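Bavanent Operator Guide for the Gedero Two-Arm Unit
Section 6: Practice room set-up and changes to shift work

6.1 Who should read this section

Read this section if you work in the hand tool and supply area at Julthorpe and will share that work with a Gedero unit. It covers the simulated practice room, the first handling exercises, and the parts of your shift that change when the unit goes live in April. Maintenance staff should also read Section 9.

You don't need programming experience. You do need a Bavanent operator login and a completed Level 1 safety sheet. Ask your shift lead if you have neither.

6.2 What changes on your shift

Before the unit: one person per shift picks up stray tools, returns them to the rack, and moves supply containers between the bench and the line.

With the unit: the unit does most of the picking up and carrying. The same person stays on the job as operator. The operator assigns pickups, checks each grip at the confirmation step, and takes over anything the unit refuses.

Rack counts and damage reports are still done by hand. The end-of-shift walk stays at 20 minutes and can't be assigned to the unit. Pay grade and break times are not affected by the operator role.

NOTE: Operators rotate every four hours. Don't skip a rotation, even when the queue is short. Confirming grips is tiring in a different way from carrying.

6.3 Starting the practice room

1. Log in at the Bavanent station and choose Practice.
2. Select Room 2 from the list. Wait until the room has loaded fully before touching the hand controls.
3. Choose Body View. Both grippers should be visible past the white body.
4. Open and close each gripper once. Use the left control for the left arm and the right control for the right arm.
5. Find the door, the wall screen and the fire extinguisher. You will use these as landmarks when you turn the unit. 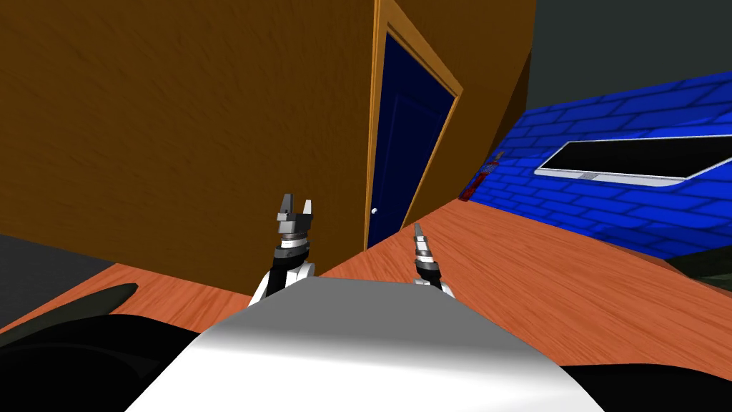 Figure 6-1. Body View in the practice room, both grippers in view.

Body View can sit at a steep tilt. Use Level View on the side menu if this bothers you, and take a break if you feel unwell. Some people need several short sessions before they are comfortable.

CAUTION: Check the room name before every session. The Practice and Live screens use the same menus. If the banner reads Live, the real arms will move.

6.4 Exercise A: Tool on the floor

Loose hand tools were the most common item on the old pickup sheets, so this exercise comes first.

1. Switch to Gripper View on the arm you want to use.
2. Open the fingers fully before you lower the arm.
3. Bring the gripper down until the tool is in view. If the tool sits outside the fingers, move the whole arm sideways. Do not try to reach it by turning the wrist alone.
4. Line up the fingers across the handle, away from the shaft.
5. Close at Slow and press Confirm.
6. Lift straight up, then carry.
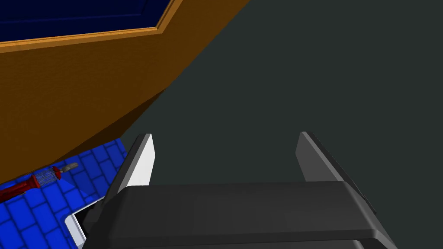 Figure 6-2. Gripper View, fingers open. The screwdriver is outside the left finger, so the arm needs to move over before closing.

Watch for furniture edges when working low. The unit stops on contact, but a stop clears the queue and you will have to enter it again.

NOTE: If the unit refuses the same tool twice, mark it Manual and pick it up yourself at the next safe stop. Refusals are logged against the item and don't count against the operator.

6.5 Exercise B: Rounded objects

Rounded objects can turn in the grip. Hold them by the wider body and keep the fingers off any cap or narrow neck.

1. Approach slowly with the fingers open.
2. Stop when the body of the object is between the fingers and the palm plate is close to it.

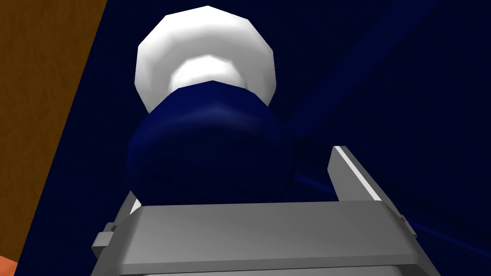
3. Check both fingers before closing. From a low angle, one finger may be mostly hidden. Switch to the other arm's view if you can't tell where it is.
4. Close at Slow. Wait for the grip light to turn steady.
5. Raise the object a short way and hold for a moment. If it tilts, set it down and start over.

CAUTION: In live work, never assign an open container or one with a damaged cap. Move it by hand, using the usual gloves.

6.6 Sign-off

You need 18 confirmed grips in Exercise A and 40 in Exercise B before your login is opened for live work. Practice can be split over as many sessions as you like and is paid as normal shift time.

Your shift lead signs the Bakke form at the station. Keep the yellow copy. If you have been away from the unit for more than a month, repeat Exercise B before going back to live work.

Section revised Sun 26 March. Replaces all earlier copies of Section 6.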